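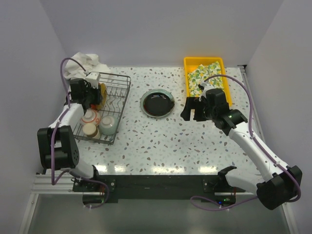 ## Tarnum shared kitchen: progress report to the Arura fund

24 February 2019

Your letter of December asked for "evidence of a working washing-up area". We now have one, and I am told I must keep this report to a single side, so the saga of the old draining board will have to wait for my memoirs.

### Money

The grant was £3,621. Most of it went on the worktop, a white speckled terrazzo pattern chosen after a debate I would rather not minute. It has one great merit in a shared kitchen: crumbs vanish into it. Whether this counts as hygiene or camouflage is a matter for the next meeting. The wire rack came out of the remaining £200, along with the yellow tray and a modest quantity of crockery. We have £10 left and no plans to be reckless with it.

### The rack

We settled on dark grey wire with wavy dividers. Plates go on edge between the wires, as the mustard one does. Bowls and cups go upside down towards the front, and the banded bowl, the pale green one and the beige cup have all found their place there. Nothing in the crockery matches. The budget line said "assorted" and we took it at its word.

The tray is for things on their way to the cupboard. The white cloth has a hook of its own, paid for by the grant, and prefers to lie in a heap against the back wall. I have raised this with it.

### Rules of use

There was a draft of 2 pages. It has been cut to the following:

- Wash it, then rack it.
- Plates upright, everything else upside down.
- Stacking plates on the worktop is allowed between courses and at no other time.
- The black plate is not a lid.

The last of these has a history, which Kieran Phelan has asked me to leave out.

### Comments from users

Most of those who replied to our slip of paper were kind. One wanted a second rack, one wanted the first rack turned round, and one had filled in the slip for the Ene allotments by mistake and wants a water butt.

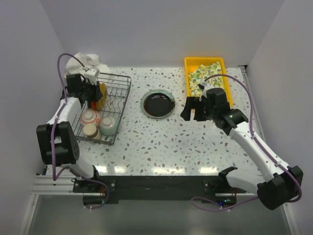
Neville Fothergill writes that the cups should have a row to themselves, as they did at Dareo, and that a cup wedged up against a bowl will never drain properly whatever the report claims. He would also like it recorded that he offered his own rack free of charge.

It is so recorded. His rack was too wide for the worktop. We shall try the cups in their own row until the next report and let you know if anyone notices.

### Still to do

The shelf over the door is not up. The brackets have arrived, the shelf has not, and the supplier and I are now on first-name terms. I expect to send you the final receipt with the next report.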